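How does a robot pick up a strawberry?

A page for readers aged 8 to 11

You can pick up a strawberry without thinking about it. Your eyes find it, your arm moves, and your fingers close just enough to hold it. If it starts to slip, you squeeze a bit more. All of this takes you a second or two.

A robot arm has to be given every part of that job. It needs something to see with, something to hold with, and a computer to tell each joint how far to turn. The people who build robots try out different parts to find out which ones work best together. This page is about how they do it.

What is a gripper?

A gripper is the robot's hand. Most grippers look nothing like yours. Many have only two fingers, and the fingers may be flat, curved, thick or thin. Some grippers have no fingers at all and use a sucker, like the rubber cup that holds a hook on a bathroom tile.

Each kind is good at some jobs and poor at others:

Metal fingers are strong and keep their shape. They are slippery, though, and can bruise soft fruit.

Rubber fingers bend around things. They hold an egg well but may sag under something heavy.

Suckers are quick and work well on smooth, flat things such as a sheet of glass. They are no use on a woolly sock.

What does the arm do?

The arm carries the gripper to the right place. It has joints, like your shoulder, elbow and wrist, and a motor in each joint. Your elbow bends one way only. Many robot arms have joints that can twist as well, so they can reach the same cup from the side or from above.

Why does a robot need more than one camera?

Hold a book right up to your nose and try to read it. Now hold it out in front of you. Where you look from makes a big difference.

A camera placed high up can see the whole table. It can tell the robot that there is a cup in the middle and a bowl on the right. But the arm often gets in the way, just as your own hand hides a pencil when you reach for it.

A camera on the wrist sees much less of the table, but it sees it from close up. It moves wherever the gripper moves. It is useful for the last part of the job, when the fingers have to line up with the thing they are going to hold.
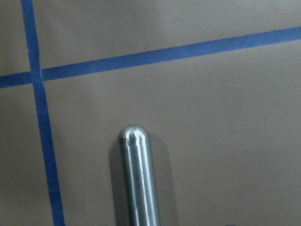
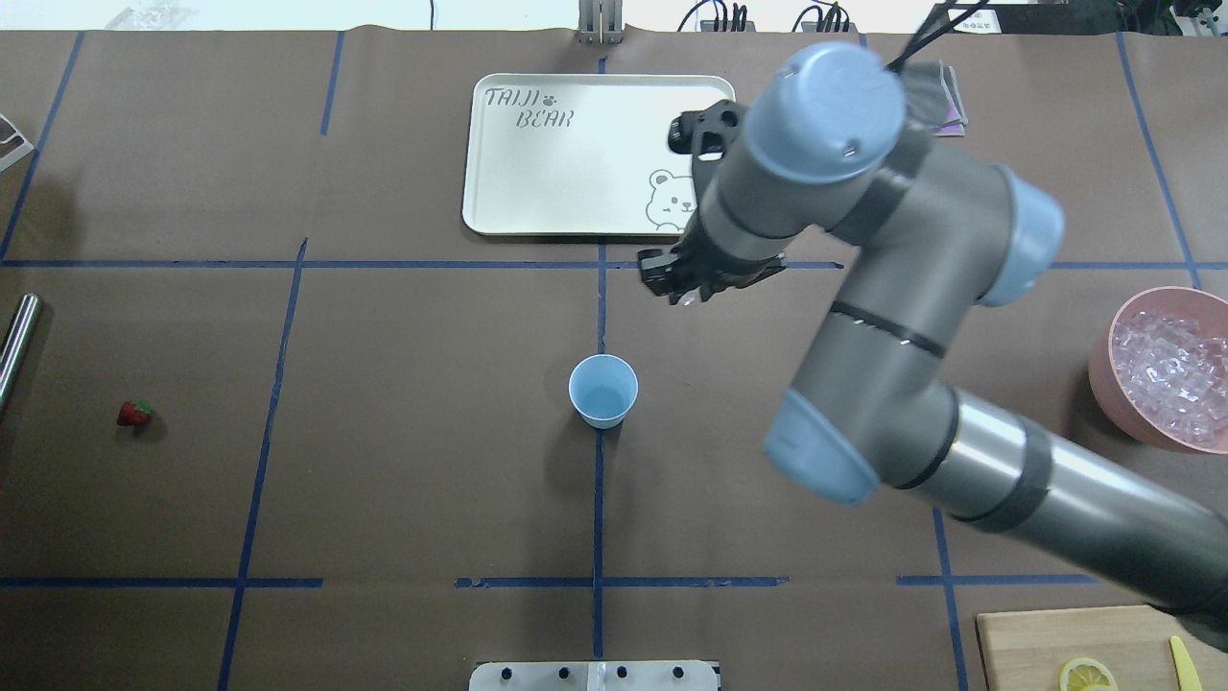

Two views of a taped table. First picture: the close-up view, with a metal finger near two crossing strips of tape. Second picture: the wide view, with the arm over the table and a strawberry on the left.

What is the tape for?

Tape is a simple way to mark places on a table. If one gripper is tested with the cup in the middle and another with the cup near the edge, the test isn't fair. One of them might have had an easier job. With lines to go by, people can put things back in the same spot before each try.

You may have done this in science at school. You change one thing and keep everything else the same. If you want to know which gripper is better, you change the gripper. The arm, the cameras, the table and the cup all stay as they are.

A test from start to finish

Let's follow a test of two grippers, called the Clegg and the Kamari. The Clegg has two stiff fingers. The Kamari has two soft ones.

1. Put the cup on its mark.
2. Move the arm back to its starting place.
3. Start the robot and let it try to pick up the cup.
4. Write down what happened: picked up, dropped, knocked over or missed.
5. Do it again.

Step 5 is the long one. One try doesn't tell you much, as the robot might have been lucky. In our test each gripper has 310 tries, shared between 10 different objects. That makes 31 tries for each object.

Some objects are harder than others. A cup has straight sides and stands still. A strawberry is small and soft, and it can roll. An ice cube is slippery. Flat things such as a cloth or a tray can be very hard, because the fingers have to get underneath an edge first.

When all the tries are finished, the scores are put in a table. The Clegg may be better with the tray and the Kamari better with the strawberry. In that case neither is the winner, and the choice depends on what the robot is going to be used for.

What about the controller?

The controller is the computer that sends orders to the motors. It looks at what the cameras see and works out where the arm should go next. It does this many times a second. If it is too slow, the arm moves in jerks or stops too late.

Controllers can be compared in the same way as grippers. This time the gripper stays the same and the controller is changed.

Try it yourself

You will need a table, masking tape, a plastic cup, a grape, a sock, a pair of kitchen tongs and two wooden spoons. Ask a grown-up before you put tape on the table.

Make a cross on the table with two strips of tape. Put the cup on the cross. Pick it up with the tongs and put it down in a different place. Do this 16 times and write down how many times it worked. Then do the same with the two spoons, one in each hand.

Now try the grape and the sock. Which tool was better for each one?

To make it harder, close one eye. You now have one camera instead of two.

Words to know

Controller: the computer that tells the motors what to do.
Gripper: the part of a robot that holds things.
Joint: a place where an arm can bend or twist.
Motor: a machine that makes something turn.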